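I keep hearing that five-finger hands are a waste of money, and I get it. A plain two-jaw gripper like our Griment costs $1000, and it just closes. But I spent July running both in the Flolov simulator, and I'm coming down on the side of fingers — mostly for small, awkward stuff like push buttons. With jaws I was redoing the approach angle every 20 tries or so!

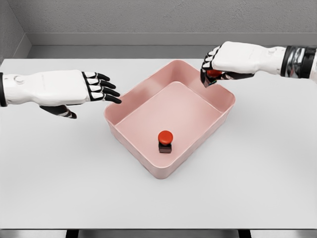
Two-hand setup in sim, one red button in the pink bin and the right hand holding something red.

Would I pay $2000 more per arm? For bolts, no. For buttons, yes, and I'd grumble the whole time.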